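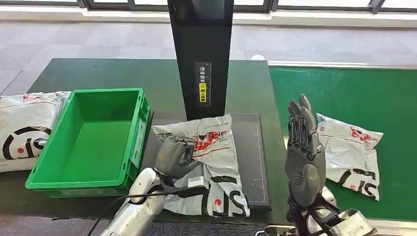 Slide 1. Mailing bag on the scanning pad, green crate alongside.

Right, hello, can everyone hear me at the back? (Wait for a hand.) Good. I'm going to talk for about half an hour on returns, and by returns I mean the things people buy from small shops online and then send back. I run one of those small shops. We sell knitting yarn and the bits that go with it, from a unit in Hengate, and until two years ago I'd have told you returns were a tiny part of my life.

Then I counted. Last July we had 347 orders go out and 56 come back. Pause here, let them do the sum. It's roughly one in six, and for yarn! Yarn doesn't have a size! If you sell trousers you're probably laughing at me.

Slide 2. Why do people send wool back?

I went through the little slips. The biggest pile by miles was colour. Somebody sees a lovely mossy green on their phone at eleven at night, it turns up at breakfast and it's more of a pond. I get it, I've done it myself. After that came "ordered too much", which I'd been quietly encouraging with my free postage threshold (own goal, say this with a wince). Then a handful of gifts, and a few that just said "no" in capitals.

ASK THE ROOM: who here reads the slips? Who has slips? Don't rush this, the Drirnport crowd took ages to warm up and then wouldn't stop.

Slide 3. What a return costs me

People think it's the postage. Postage is the bit you can see on a bill. What hurt us was time on the shelf. A skein that comes back in November having gone out in September has missed the whole autumn rush, and I end up knocking it down in January with the Christmas kits. We also had 11 balls of one dye lot go out to one person and nine come back, and you can't do much with nine if everyone's pattern wants ten. I've still got them. They may become a cushion.

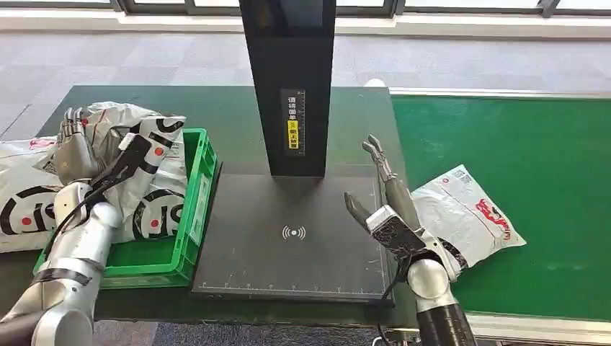
So the first thing I changed was the photos on the site, and I'm a bit embarrassed how long it took me. I used to shoot everything under the strip light. Now every colour gets a second picture by the window, on a grey day if I can manage it, next to something everybody knows, like a lemon or a teabag. The teabag is very popular. People write in about the teabag.

Second thing, shade cards. We send them for the price of a stamp and knock that off the first order. I made 263 of them at the kitchen table and would not recommend doing it that way, get them cut by a printer.

Third, the wording. Our old returns page was copied more or less from somebody else's and it sounded like a parking fine. I rewrote it the way I'd say it over the counter. (Read out old version in stern voice, then new one. Keep it short, this went on too long at Heltero.)

Slide 4. What didn't work

Charging for returns. I tried it for six weeks. Fewer came back, yes, but fewer orders went out as well and I got some very cross emails. Dropped it.

Asking for a photo before accepting the return. Endless faff. Everybody's photo was of a carpet.

Slide 5. The Căpraru wool

If time's short, skip to the last slide. If not, tell the story of the undyed batch: no colour to get wrong, so I thought it'd never come back, and then it came back for being scratchy. We put "rustic, wear a vest" on the label and it's been fine. Pass the sample round and REMEMBER TO GET IT BACK.

Slide 6. Questions

Somebody will ask about customs forms. Say I only post within the UK and point them to the handout. Shade cards are by the door, one each please.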